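# Visit to the open laboratory in Andau, October

I went to Andau because of my mother. She is living alone in Pernton and each time I phone her she asks me when the machine will come which puts things away. She does not mind cooking or ironing. It is the picking up from the floor and the table that hurts her back. So when I read that the workshop of Wendt would open its doors for one afternoon, I wrote to them and got a place.

The train from Durkavstead takes long and the bus after it does not wait. I arrived at 2 o'clock, when the first group was already inside. At the entrance they gave us a sticker with our name and asked us to put the bags on a shelf. There was coffee, but it was for after the tour.

Our guide was Thomas Guerra. He works there on the tidying tasks, and he was very patient with us. He started with a question to the group: which chore at home would you give away first? Most people said dishes or laundry. One man said the tax papers. Mr Guerra said that dishes are hard, laundry is harder, and that they spend most of their days on something a child of three can do, namely putting toys in a box.

I must admit I was a little disappointed at first. I had expected a kitchen. The tables were plain, and the arms stood on them in pairs, fixed down, so they cannot go to the toy; the toy must be on their table. At the table where our group stayed longest, the job was one toy car and one bin.
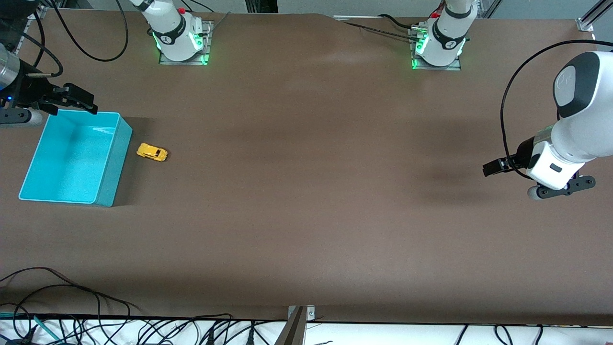
Mr Guerra explained that picking up the car is the part which visitors think is difficult, but for his team it is the easier half. A small car has smooth sides and a round roof, and two fingers can hold it well if they come from the correct direction. The trouble starts with the question of which arm should do it. If the car is lying near the bin, the arm on that side has a short way, but it has to turn in a narrow space and must not push against the wall of the bin. The other arm has more room and a longer way. A person decides this without thinking. For the machine somebody has to show it, many times.

I asked how many times. He said that for this one task they have collected 602 demonstrations, and they want to reach 1000 before the winter. A demonstration means that a colleague guides the arms through the whole job from start to end. When I heard this I thought of my mother, who would have cleared the table before the first one was finished.

Then we saw it work by itself. The first attempt was good: the fingers closed, the car went up and then into the bin, and we all clapped like at the theatre. The second time the car was lying a little turned, and the fingers touched only the roof. It slid away. The arm went to the bin anyway and opened over it with nothing inside. Some people laughed, but I found it rather sad. Mr Guerra wrote it down in a notebook. He told us that on a good day 5 attempts out of 100 go wrong with a toy they know, and that with a toy they do not know he prefers to give no number.

A lady from our group asked if it would be cheaper to buy a machine or to pay someone for two hours in the week. He answered without any hesitation that one should pay someone. I liked him for this.

The second half of the tour was about shop work, for example sorting returned goods into crates. I understood less of it. The guide there spoke quickly and the room was loud. What I noted is that they believe shops will have such arms earlier than homes, for the reason that a shop can decide where everything lies. At home the car is under the sofa, and the sofa is also a problem.

The coffee afterwards was good and there was plum cake. I bought nothing, there was nothing to buy. If you want to go, wear warm shoes, as the floor is concrete, and write to them early. The groups are small. You may ask questions at every table and they take time to answer.

In the evening I phoned my mother and told her it will be some years more. She asked if it could at least do the toys when the grandchildren come. I said yes, if they leave them all on one table, next to the box.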